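Clarstead Belt

The Clarstead Belt is a yearly sports award given to the top amateur distance runner of the Irnero hill racing season. It is one of the most cheerful prizes in regional running, and one of the oddest: the winner gets a wide leather belt, wears it for a single lap of the Clarstead town track, and hands it back the same evening. A smaller copy is theirs to keep.

History

The belt was first awarded at the end of a season of only four races. Felista Mwakyusa, a schoolteacher and keen fell runner, took it that year and again the next, and her finish on the Kioko Ridge course (she made up 200 meters on the last descent!) is still retold at every start line in the valley. The original belt had room for 9 nameplates. A second strap was stitched on when those ran out, and the joined belt now goes nearly twice around most winners. 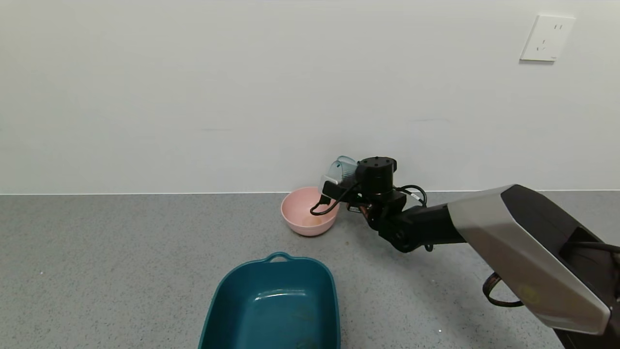
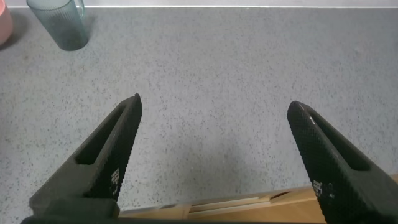
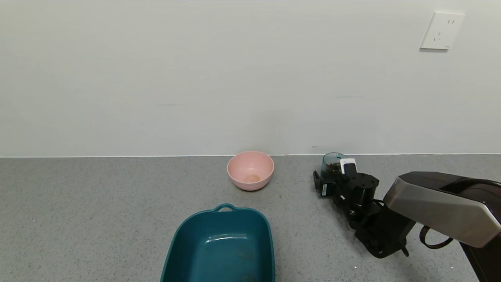
Gray speckled countertop and pale wall.

Voting

Points from the races make up the first part of the result. The rest comes from a panel of 100 voters, made up of past winners, local sportswriters and race marshals. Each voter lists three runners in order. Ballots close at noon on the day of the Trimum Mile, the short, loud road race that ends the season, so a great run there earns points but can't sway the panel.

The closest result came when Idrisa Nyamweya won with 259 points, a single point ahead of the runner-up. Nyamweya had skipped the opening race with a sore ankle and then won every climb left on the calendar, a wonderful streak that included a course record at Kioko Ridge. The record has since been beaten twice, both times in cooler weather.

Presentation

The ceremony takes place in October on the infield of the Clarstead track. The previous winner buckles the belt on the new one, and the lap starts right away, usually with a crowd of children running behind. Walking the lap is allowed. Mwakyusa sprinted both of hers.

Last updated: November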